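보낸 사람: Drenovham 공동주방 메일링 리스트 회원
받는 사람: 리스트 전체
날짜: 9/17/25
제목: Re: 공동 선반 정리와 유통기한 표시에 대하여

안녕하세요. 3동에 사는 회원입니다. 한국어는 제 모국어가 아니어서 문장이 조금 딱딱할 수 있습니다. 미리 양해를 부탁드립니다.

지난번 메일을 두 번 읽었습니다. 답장이 늦어서 죄송합니다. 아래에 원래 메일의 일부를 남기고, 그 밑에 제 의견을 씁니다.

> 공동 선반에 주인을 알 수 없는 물건이 다시 많아졌습니다. 지난 2월에 정리했을 때는
> 모두 47개의 물건이 나왔고, 그중 많은 것이 기한이 지난 양념과 차였습니다.
> 그래서 다음 두 가지를 제안합니다.
> 첫째, 모든 물건에 이름과 넣은 날짜를 씁니다.
> 둘째, 날짜에서 석 달이 지난 물건은 묻지 않고 버립니다.
> 라벨 용지는 관리비에서 사면 됩니다. Zondus 용지 한 상자가 2,000장이고
> 이 정도면 몇 년은 쓸 것 같습니다. 반대하시는 분은 이유를 써 주세요.

저는 첫째 제안에 찬성합니다. 둘째 제안에는 반은 찬성하고 반은 반대합니다.

먼저 "석 달"이라는 기준에 대해서입니다. 우리 선반에는 성격이 매우 다른 물건이 같이 있습니다. 소금, 식초, 설탕은 석 달이 지나도 문제가 없습니다. 반대로 뜯은 견과류나 들깻가루는 여름이면 한 달도 길다고 생각합니다. 제가 작년에 들깻가루를 두 달 동안 두었는데, 냄새가 변해서 전부 버렸습니다. 그때 옆에 있던 밀가루에도 냄새가 들어가서 그것도 버렸습니다. 그러므로 모든 물건에 같은 기간을 적용하면, 어떤 것은 아깝게 버리고 어떤 것은 너무 늦게 버리게 됩니다.

저의 제안은 기간을 세 가지로 나누는 것입니다. 가루와 견과류는 한 달, 차와 마른 면은 여섯 달, 소금과 식초 같은 것은 포장에 쓰인 날짜까지입니다. 뜯지 않은 통조림도 포장의 날짜를 따르면 됩니다. 기름은 조금 어렵습니다. 참기름과 식용유를 같은 종류로 보아도 되는지 저는 잘 모르겠습니다. 아시는 분이 계시면 가르쳐 주십시오.

다음은 라벨입니다. 종이 라벨은 물이 닿으면 글씨가 번집니다. 저는 Preda 유성 펜을 하나 걸어 두고, 종이 대신 마스킹 테이프를 쓰면 좋겠다고 생각합니다. 테이프는 떼기도 쉽고, 유리병에 자국이 남지 않았습니다. 가격은 Genilport 앞 문구점에서 한 개에 2,646원이었습니다. 용지 한 상자를 한꺼번에 사는 것보다 처음에 드는 돈이 적습니다.

또 한 가지, 버리기 전에 물건을 잠깐 두는 장소가 필요하다고 생각합니다.
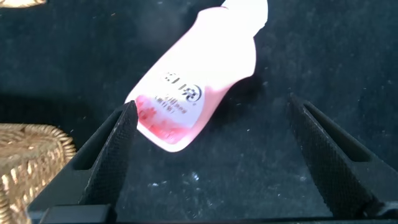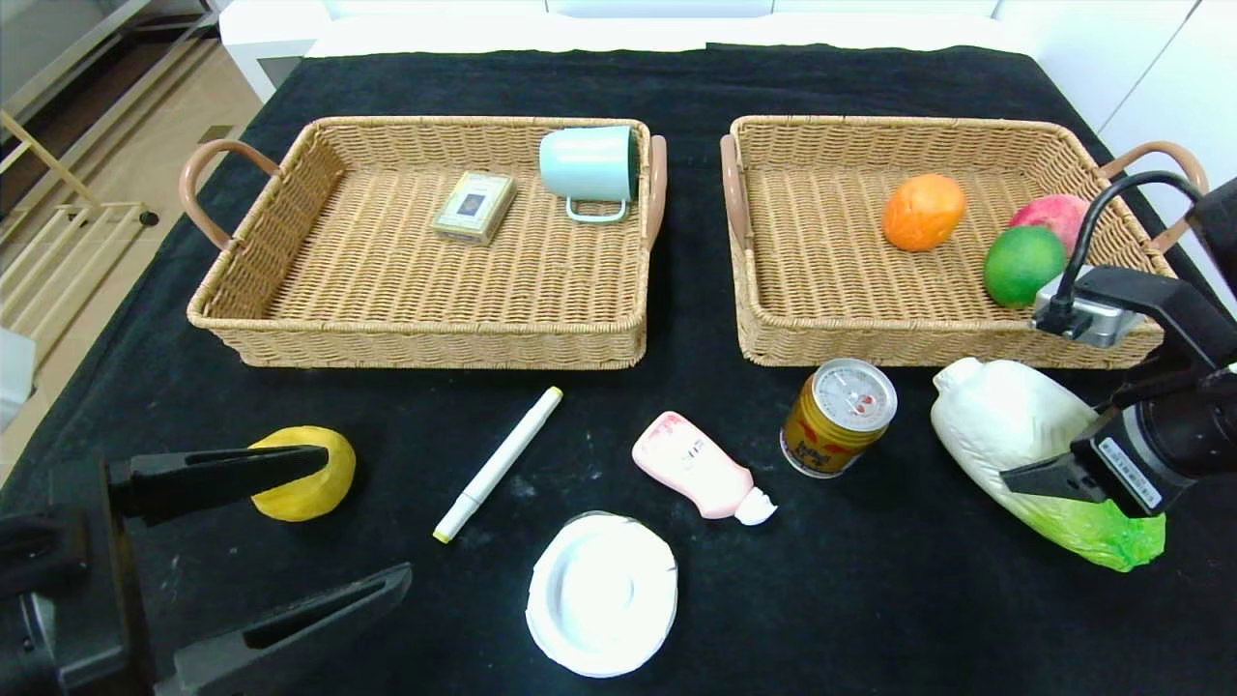 묻지 않고 버린다는 규칙은 간단하지만, 출장이나 병원 때문에 오래 집을 비우는 사람에게는 조금 엄격합니다. 저도 지난 2월에 고향에 다녀오는 동안 정리가 있었고, 돌아와 보니 아직 뜯지 않은 차가 없어졌습니다. 누구를 원망하는 것은 아닙니다. 제가 이름을 쓰지 않았기 때문입니다. 그래도 일주일 정도 기다리는 시간이 있었다면 찾을 수 있었을 것입니다. 기다리는 장소는 큰 상자 하나보다 손잡이가 달린 바구니 두 개를 나란히 놓는 방법이 좋아 보입니다. 위의 둘째 사진처럼 한쪽에는 과일만 담고, 머그컵 같은 물건은 다른 쪽에 담으면 섞이지 않습니다. 과일은 일주일을 기다리면 안 되므로 이틀로 하고, 나머지는 일주일로 하면 어떻습니까? 바구니에도 테이프를 붙여서 넣은 날짜를 쓰면 됩니다. 기간이 끝나면 그 주의 청소 당번이 비웁니다.

다만 냉장고 안의 음식은 이 방법에서 빼야 합니다. 냉장고 규칙은 이미 따로 있고, 꺼내서 기다리면 상합니다. 냉동실도 마찬가지입니다. 냉동실 아래 칸에 큰 봉지가 몇 개 있는데 날짜가 없습니다. 혹시 본인 것이라고 생각하시는 분은 이번 기회에 확인해 주시기 바랍니다. 하나는 제 떡입니다. 그것은 제가 이번 주에 치우겠습니다.

그리고 "함께 쓰는 양념"에 대해서도 정하면 좋겠습니다. 지금은 간장과 고춧가루가 누구의 것인지 분명하지 않아서, 어떤 사람은 쓰고 어떤 사람은 조심해서 쓰지 않습니다. 저는 처음 이사 왔을 때 이것을 물어보기가 어려웠습니다. 이름 자리에 "공용"이라고 쓰면 새로 오는 사람도 편하게 쓸 수 있을 것입니다. 공용 물건을 마지막으로 쓴 사람이 새로 사야 하는지, 관리비로 사야 하는지는 다른 분들의 의견을 따르겠습니다.

정리하는 날이 정해지면 저는 오전에 도울 수 있습니다. 선반을 닦을 행주와 빈 유리병 몇 개도 가지고 가겠습니다. 병은 깨끗이 씻었고 뚜껑도 잘 닫힙니다. 필요하신 분은 가져가셔도 됩니다.

읽어 주셔서 감사합니다.

3동 회원 드림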